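12 juin 2024

J'ai fini par remplacer ma montre. L'ancienne, une Irholm achetée en solde, perdait huit minutes par semaine depuis février, et le devis de réparation dépassait ce que je l'avais payée. J'ai donc passé quelques soirées à comparer des modèles automatiques sans sortir du raisonnable.

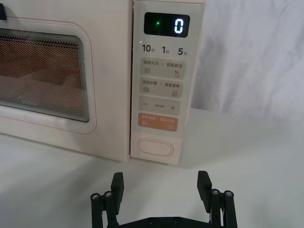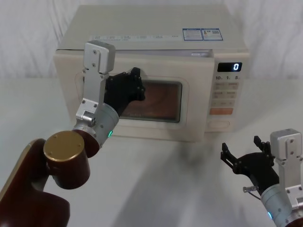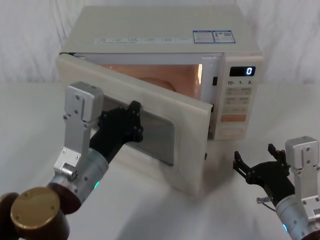
Le budget était fixé à 400 euros. La Voltanier que j'ai retenue en coûtait 389, bracelet en cuir compris. Boîtier en acier de 38 mm, verre saphir, date à trois heures. La Chege me plaisait davantage sur les photos — surtout le cadran vert — mais à 427 euros elle dépassait, et le bracelet métal était trop large pour mon poignet.

J'ai aussi essayé une Welthorpe en boutique. Belle finition, aiguilles très fines, presque illisibles dès que la lumière baisse. Le vendeur m'a ensuite sorti un modèle à 3 000 euros « pour comparer ». Je l'ai gardé deux minutes au poignet et je l'ai rendu. La différence se voit sur les arêtes du boîtier, moins sur le reste.

Après trois semaines, la Voltanier avance de quatre secondes par jour. Ça me va. Le cuir était raide au début, il s'est assoupli, mais il marque déjà au niveau de la boucle et je pense le changer avant l'automne. La couronne est petite et pas très agréable à tirer quand il faut régler la date.

J'ai gardé l'Irholm dans un tiroir avec sa boîte. Un lecteur m'avait conseillé de la vendre pour pièces, je n'ai pas encore regardé ce que ça donnerait. Si quelqu'un connaît un bon bracelet en 20 mm, brun foncé, sans surpiqûres blanches, je prends les adresses en commentaire.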